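Home | Guides | Small Parts Storage | Workbench | Games Room | Contact

We use cookies to remember your settings and count visits. Accept | Manage choices

How to set up a sorting table for letter tiles

Loose letter tiles are easy to store and slow to use. A full set kept in one bag has to be tipped out and turned over every time a word is needed. The method on this page uses three open bins at the back of a table and a spelling tray at the front. It was worked out at the Adstead table, where the same set is used for early reading and for word games, and it needs no tools.

What you need

One table with a flat top, deep enough for bins at the back and a tray at the front.
3 open-front bins, preferably in different colors.
One shallow tray with raised rails along the long sides.
A small pot with an open top for damaged tiles.
A dry cloth.

Step 1. Place the table

Set the far edge close to a wall. Tiles pushed backward then stop at the wall and stay off the floor. If the top is made in two sections, check the seam with a fingertip. A raised seam will catch a tile that is slid across it. Adjust the legs or the joint until both sections are level, then wipe the top with the cloth.

Step 2. Set the bins

Stand the bins side by side near the back of the table, with the lower lip facing you. The sides should touch. Any gap wider than a tile will collect tiles, and even with the sides touching, a small piece can come to rest on the join. Run a finger along the joins when you put the set away.

Put the pot against the outer side of the first bin. Keep it on the side of your weaker hand so that it does not interfere with reaching.

Step 3. Decide how to sort

There are two workable systems.

By color: tiles go into the bin of the same color. Fast to put away, and suitable for young children, but it only helps with spelling if color carries meaning in your set (vowels in one color, for example).

By letter: A to H in the first bin, I to Q in the second, R to Z in the third. Slower to put away, much faster to find. Label the lips if more than one person uses the table.

Do not combine the two. A child who has learned to match colors will keep doing so, and the letter sort will be lost within a few sessions.

Step 4. Place the tray

Put the tray in the front section of the table, near the center, with its long side parallel to the front edge. Leave a hand's width of clear table in front of it for resting the wrists. Tiles waiting to be used go to the right of the tray, face up.
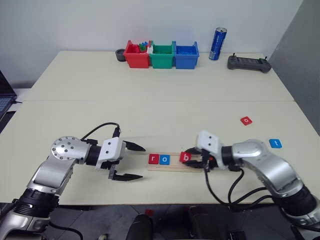
Tray at the front with "r" and "o" in place at the left and "b" held over the right half. Bins at the back.

Step 5. Build a word

Start at the left end of the tray. Set the first tile down, then bring the second up against it so that the edges meet. Lower each following tile at a slight tilt, bottom edge first, and let it drop flat between the rails. If it rides up on a rail, lift it and try again. Pressing it down wears the printed face.

When a word is still being worked out, leave space between the letters you are sure of and the ones you are testing. Close the space once the spelling is settled.

Step 6. Clear down

Empty the tray from right to left. Return the tiles to the bins before removing anything else from the table. Drinks and game controllers can share the top if they stay toward the back, away from the tray, but an open can is better moved elsewhere.

Check the bins monthly. We do ours in January along with the rest of the games shelf and have missed several months since.

Comments (3)

Bláthnaid Ó Dubhghaill
We sort by letter and the middle bin is always the fullest. Moved I over to the first bin and it evened out.

brophy_pretville
What do you do with duplicates? I have 2,423 tiles from several old sets and three bins will not hold them.

Eimear Ó Dubhghaill
Keep 4 of each letter in the bins and box the rest. More of the vowels if you make long words.

Get new guides by email. Enter your address to subscribe.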